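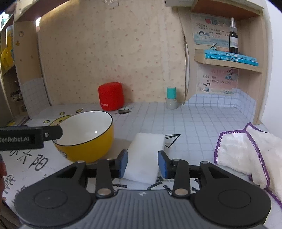
About Trulano

Trulano reviews hand-held gripper kits and the training services sold with them. We started after Karine MacPherson spent 30 days with a kit whose brochure promised "household skills in an afternoon." It didn't deliver, and the vendor's refund form was harder to use than the kit.

We don't sell hardware, and we don't take commissions. Vendors can send us a kit, but they get it back, along with our notes.
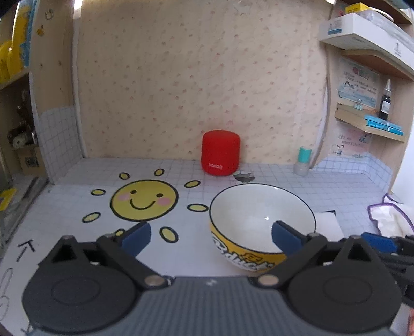 Our trials stick to plain household jobs with bowls, sponges and cloths. A maker who claims a tool can help with housework should be happy to see it tried on a sponge. Some aren't. Skirkora asked us to use their own foam blocks, and we said no.

Shivam Rawat runs the trials and keeps the logs. He has written up over 200 sessions, including the dull ones, and we publish the failures too.
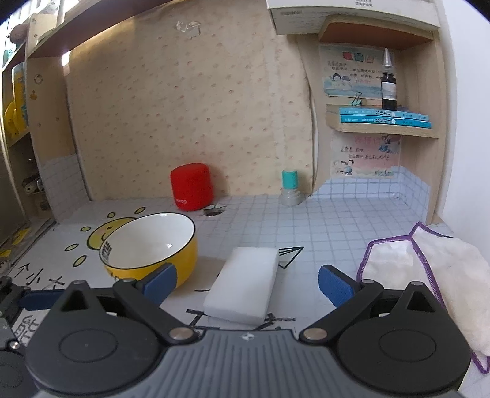
We read the service contracts as well. "Lifetime support" in the last one meant 7 months. If a price depends on a sales call, we say so in the review.

We've been wrong before. Our first Damarska review was too kind about the finger pads, and the correction is still posted at the top of it.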